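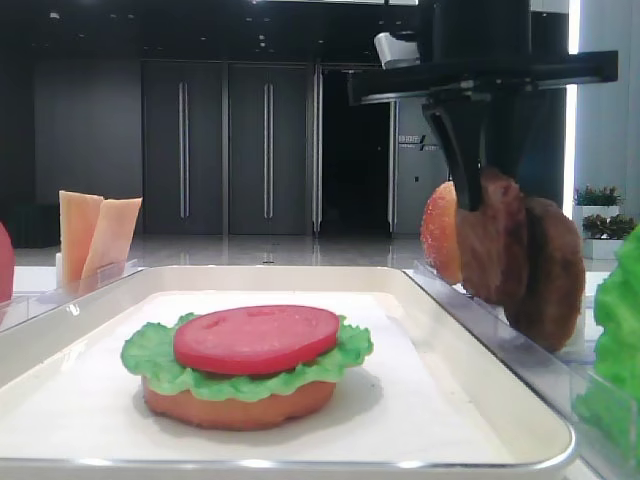 Progress report to the Matstead Fund
Reconstruction of the Aguiar gravity wheel, second period, to the end of March

Prepared by Kelly Caldeira, Ukarholm workshop

1. Where we are

The grant pays for a full-size working copy of the wheel that Aguiar showed at Codness, built from his surviving notebook and the two letters to his brother. The Fund has asked us to test the mechanism as described and to publish what we find, whichever way it comes out. We have not been asked to defend his claim and this report does not do so.

The rim, axle and both bearing stands are finished. The wheel is 184 cm across, which matches the figure in the second letter once his units are converted. Of the 38 weighted arms, 17 are fitted and balanced. The rest are cut and drilled but have no pivots yet.

2. Work done this period

Most of the time went on the pivots. The notebook drawing shows a plain pin through the arm, but the text next to it speaks of a "sleeve that gives". We made both. The plain pin binds when the arm passes the top. The sleeved version moves freely and is the one we are now fitting throughout.

Kelly Seixas finished transcribing the notebook. Pages that were thought to be about a pump are in fact about the wheel, and they describe a cord linking each arm to the one opposite. No earlier attempt at a copy has included the cords, as far as we can find. We have redrawn the plans to take them in.

We also ran the bare wheel, without arms, to measure bearing drag. Started by hand at the same speed each time, it ran down evenly, with a small wobble at the north stand. The stand has been shimmed and the wobble is gone.

3. Problems

The first set of lead weights came in uneven and had to be returned. The supplier replaced them without charge, but we lost around three weeks.

The cords are a harder matter. Aguiar does not give their length, and a small change alters where each arm falls. We propose to test short, middle and long settings and record all of them, so that we cannot be accused later of choosing the one that suited us.

4. Money

Spending in the period was 2,640 pounds, mostly on bearings, brass for the sleeves and workshop rent. This is within the budget agreed. The line for timber will be underspent and we would like to move what is left to instruments, chiefly a better speed counter. Please confirm in writing if this is acceptable.

5. Next period

Fit the remaining arms and all cords. Run the wheel at each cord setting, in both directions, with the speed logged from start to rest. Send the transcription to the Fund with Kelly Seixas's notes on doubtful readings.

The Fund's visitor is welcome at Ukarholm once the arms are on. Mornings are best, as the yard gate is locked at 4 pm.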